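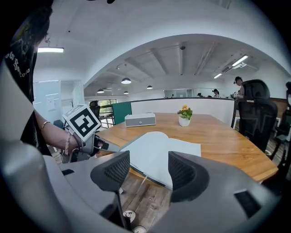
Paired grippers and an open book, Flanar collection floor, Brindthorpe

Work with us > Open calls > Paid participants

Come and teach a robot to handle a book

Flanar is looking for people to join Vustis, our project on teaching robots to do ordinary jobs with two hands. We gather the examples ourselves: a person holds a gripper in each hand, does a small task from start to finish, and the recording goes into the set the system learns from. We have 356 good recordings of book tasks so far and would love to have 772 by the time this round closes in December, so there's plenty to do!

You don't need to know anything about robots, and you don't need a degree. What we want is a wide mix of people, because everybody picks things up a bit differently and the system needs to meet all of those ways. Left-handers, please do apply (we are badly short of you). So should people who knit, pack boxes, mend bikes or shelve library stock.

What you'll be doing

Turning one page at a time. Closing a book and opening it again near the middle. Sliding it towards you, lifting it, handing it from one gripper to the other. Pages are thin and slippery and they love to come up two at a time, and we want those moments as well, so keep going when it happens and put it right as you would at home. Every take is marked afterwards as clean, recovered or dropped, and recovered ones are some of the most useful we get.

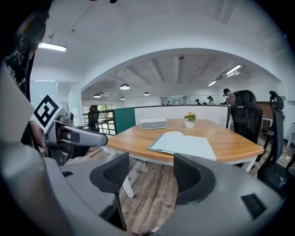
Setting up is part of the job, and we'll show you how to do it in your first session. You'll work at a single table and move things between takes, so that the system doesn't learn one layout by heart. Sometimes the book goes down open on the near side of the top, with the speaker and the little pot of orange flowers further back, and on the next take you might shift all three. Lighting and background we leave alone. It's an open office and other people will be getting on with their own work while you do yours.

What we offer

Sessions last 2 hours, with a proper break in the middle, and we ask everyone to sign up for 7 of them. Pay is by the session and doesn't depend on how many takes you finish. Your first session is practice and is paid just the same. Most run on weekday afternoons, with one on Saturday mornings for people who work in the week.

You should be 18 or over and comfortable using both hands for short spells. Tasks can be done sitting or standing. Your hands, arms and clothes may appear in the recordings, and we'll go through the consent form with you before you start.

To apply

Send a few lines to the Pickering desk at our Brindthorpe office, saying which times suit you, which hand you write with and what you like doing with your hands. No CV needed. We reply to everyone, and we're very happy to have you round for a look first.

14 shares | 3 comments

Contact | © Flanar | Back to top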